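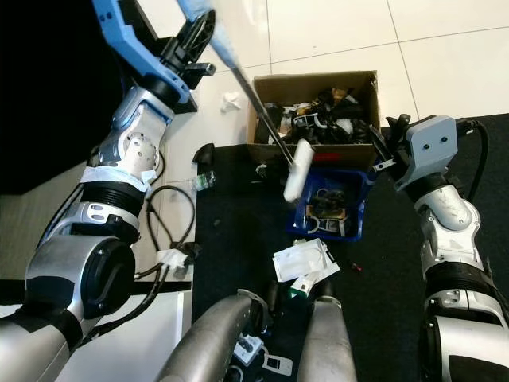

4. Sorting out the bits and bobs

Right, bin first. I keep my roller and sponges in a blue plastic bin and let the odd plastic parts live in an open cardboard box (mine's packed to the top, and I'm fine with that!).

4.1 Fold the box flaps right back.

4.2 Stand the roller in the bin, cover end down.

4.3 Pick out the sponges and give each one a squeeze.

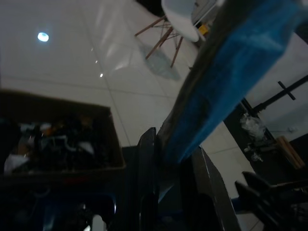 If it crumbles, bin it – the proper rubbish, I mean. I get through 6 a year, mostly doing the skirting boards at Onham.

Note: leave a 30 cm gap between box and bin so you can get your hands in.

Caution: glossy tiles are slippery when wet. Mop up drips before you go on to section 5.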